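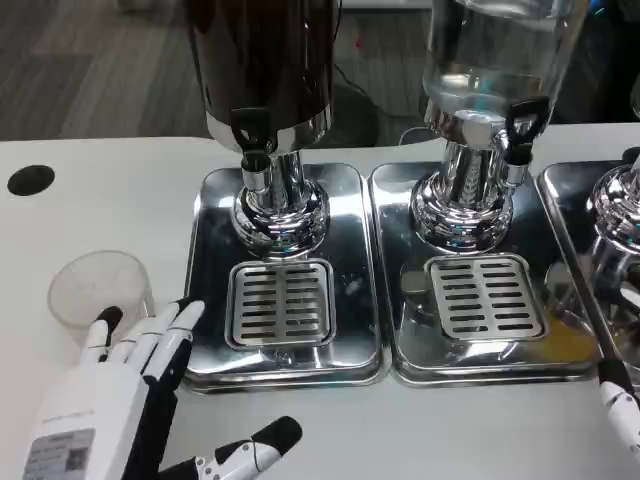 Setting up a self-serve drinks table

Posted by Fraser Gillies, Nov 27, 2018

Give each dispenser its own drip tray. One long tray looks neat, but it is heavy when it fills and you have to move everything to empty it. Push the trays up against each other and they won't slide when someone leans on a tap.

Put cold water next to the dark drink. People want both, and a clear container lets you see when it needs topping up. Fill the dispensers after they are on their stands.

Set out cups that hold 300 ml. The 400 ml ones get left half full all over the room. 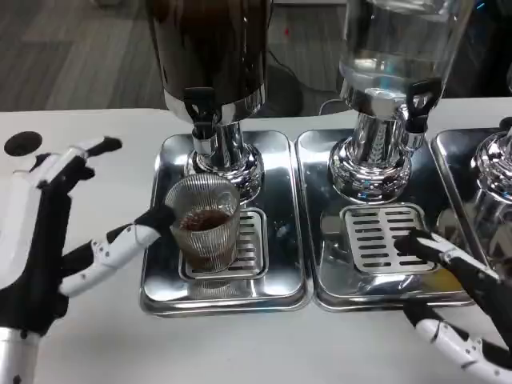

How do I stop a tap from dripping after each pour?

Check the washer first. Unscrew the tap, rinse the rubber washer in warm water and seat it again with the flat side against the wall of the container. Tighten by hand only. If it still drips after that, replace the washer.

Polished stands show every splash, so keep a dry cloth nearby. Wipe the chrome with warm water and a drop of dish soap, then buff it right away - air drying leaves spots. Vinegar is fine on the grates but I keep it off the plated parts.
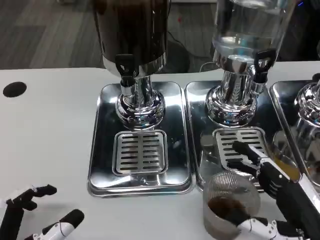
The grates lift out. Soak them for 5 minutes in hot soapy water and go through the slots with an old toothbrush. Trays get the same treatment, corners last.

Taps need more care than people give them. Run hot water through each one before you put it away, and leave it open overnight. We stored ours closed in August and had to throw out 4 washers. 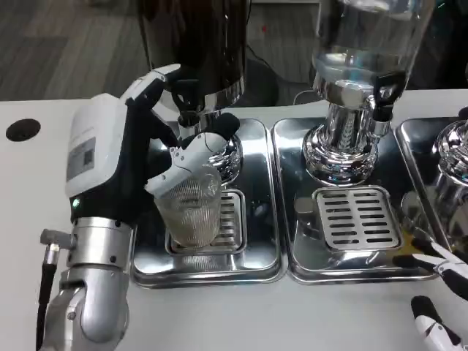
Ribbed glass under the black dispenser.

Store the containers with the lids off.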